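Clesero Joint Filler & Concrete Cleaner – Twin Pack

Home > Outdoor > Paving care > Clesero Twin Pack

Item code: 2000-CL
In stock – usually sent out the next working day

I've been selling paving bits and bobs from my little shop in Dernetley for 13 years now, and if I had to pick the one thing people come back for, it'd be this. It's a tub of cleaner and a tube of flexible grey filler, sold together because you really do want to use one before the other. I did try selling them separately for a while and people kept ringing up for the half they hadn't bought!

The cleaner is a thick gel, so it stays where you put it and doesn't run off down the drive. Brush it on, leave it for 50 minutes, scrub and rinse. Old oil can need a second go (my own drive needed three, but I'd been ignoring it for years). The filler is for the long gaps between slabs, where weeds get in and grit collects.
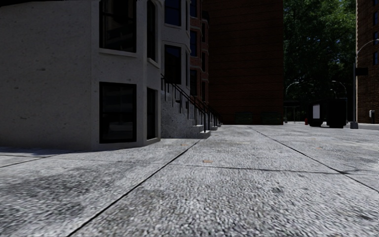 Pale concrete slabs with dark joints and a large smudged stain.

What's in the box
Cleaner gel, one tub
Flexible joint filler, mid grey, one tube
Stiff hand brush
Nozzle and spare cap

You'll need your own filler gun – any ordinary one fits. I keep the Livon one in stock and it's fine, a bit heavy on the wrist if you've got a long run to do.

Colour
I get asked about this more than anything. The grey goes on darker than you'd expect and lightens as it cures, so please don't panic and wipe it all out again like I did the first time. Give it a couple of days. If your concrete is very pale, do a short test bit in a corner first.
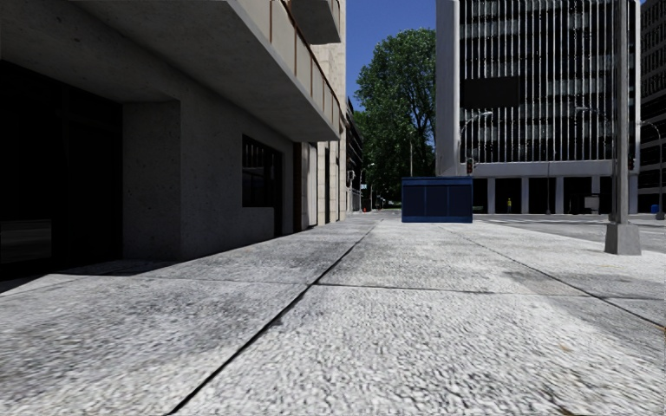 Weather matters too. I wouldn't use the filler if there's frost about, and September is my favourite month for it – the ground is still warm and you're not kneeling there in blazing sun. The cleaner is less fussy and I've used it all year round.

Is it better than the Van den Broek one?
I used to stock both. Theirs sets faster, so if you need to get the car back on the same evening, go for that. I found it set so fast I was rushing, and my lines came out wobbly! The Clesero gives you 29 minutes to smooth it over, and that suits a slow worker like me.

Not for use on natural stone, sorry. The cleaner can leave limestone looking patchy and I'd hate for you to find that out on a new patio.

Delivery and returns
Unopened packs can come back within a month, just keep the box. I can't take back opened tubs. Orders for the islands go by a slower carrier, so allow an extra week.

Page last updated Dec 18, 2020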